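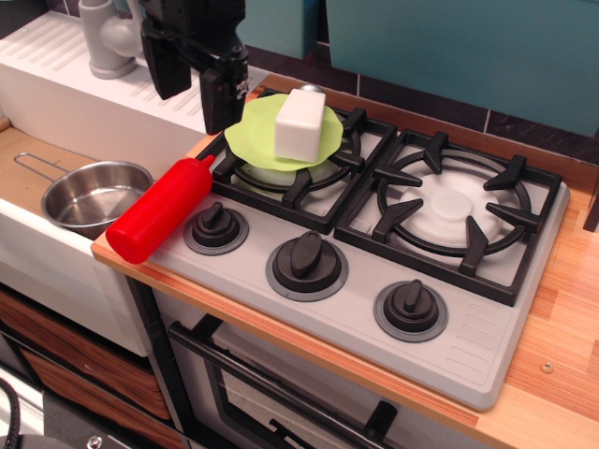 Notes on booking self-catering units, from someone who compares listings for a living. Mostly on rate structure, some on location wording. Posting in pieces.

The listing that set this off is a group of units outside Cavthorpe called Oakley. Sold through its own site and through a booking platform, Multia. Same units, same dates, different totals. I spent an evening working out where the difference comes from.

Base rate first. On the Oakley site the nightly rate is per unit. On Multia it is per unit for two guests, with a surcharge for each extra guest that only appears on the payment screen. Search for two people and the platforms match. Search for four and they don't.

Always run the search with the real number of guests. Children count as guests on Multia from age 2. On the direct site they count from whatever age the bed configuration requires, and you find that out by email.

Cleaning fee. Flat on both, charged once per stay. A flat fee spread over two nights is a large share of the total. Over a week it almost disappears. If you are comparing a short stay here with a hotel, add the fee before dividing by nights. Most of the comparison tables I see online divide first.

Deposit. Oakley takes 200 as a security hold on the card at check-in. A hold is not a charge, but it reduces available credit until the bank releases it. With a debit card the money is out of reach for the same period. Bring a credit card if you have one with room on it.

The release time depends on the card issuer and the property has very little control over it. Complaints about "deposit not returned" in the reviews are nearly all from people who checked out the day before. A few are older than that and look like real disputes.

Cancellation. Three rate types: flexible, semi-flexible, non-refundable. Semi-flexible is the odd one. It refunds all but the first night, and "first night" is billed at the highest nightly rate within the stay. So if your dates include one peak night, that is the one you lose.

I asked the property to confirm this in writing and they did, within the day. Fair terms or unfair, they are at least applied the way they are written.

Now location wording. "Minutes from the beach" has no unit of travel attached. For Oakley it is driving. On foot it is a different proposition, mostly along a road with no sidewalk.

"Close to" on Multia is generated from straight-line distance. The straight line from Oakley to the harbor crosses an inlet. The road goes around it. Any listing near water should be checked on a route planner, with the departure time set to when you would really be driving.

The map pin is another one. Before payment, Multia shifts the pin by up to 1000 meters for privacy. That is standard for private homes and makes less sense for a property with a sign on the road. The direct site gives a street address. Use that one for route planning.

Room types. Oakley has four names for what I believe are two floor plans. "Garden" and "Terrace" have identical floor areas and bed layouts. "Upper" and "Upper Plus" are also identical on paper, except that Plus includes late checkout. If you don't need late checkout, Upper is the same room for less.

View descriptions: "sea view" and "sea glimpse" are separate categories on the direct site. Multia merges them into "sea view." The allocation on arrival follows what the property has in its own system, so a Multia "sea view" may turn out to be a glimpse. Ask for the unit number before paying. They will give it to you.

Bed sizes are given as names, without measurements. A "double" in the Upper units is narrower than what I would call a double. If you are tall or share badly, ask for the width.

Parking is one space per unit, included. A second vehicle goes on the shoulder or in the public lot, which is metered in August and free the rest of the year as far as I can tell from the sign.

Transfers. The property page links to a shuttle operator, Premen. It is a separate company with separate terms. Cancelling your stay does not cancel the shuttle, and the shuttle confirmation comes from a different address that tends to land in spam. Search for it before you call the property to complain.

Premen sells seats one way. A round trip is two bookings with two confirmation numbers. If your inbound flight changes, only the inbound seat can be moved for free, and only once.

Total for my test dates, four adults, five nights, flexible rate: the direct site came out around 2 percent cheaper than Multia after every fee. That is less than I expected. The gap is wider for larger groups and close to zero for couples.

So for a couple the choice comes down to whose cancellation process you would prefer to deal with. For four or more, book direct — and get the unit number in the same email.

Rates and terms checked August 4, 2019. I don't plan to keep this updated.

Comments

does the per-guest surcharge apply if you use the sofa bed or only for the extra beds?

Both. It is per head, the bed type makes no difference.

Stayed in a Terrace unit last year and then a Garden. Same layout, can confirm. The Garden one gets less road noise.

Premen moved my return seat for free too but I had to phone

Any idea about pets?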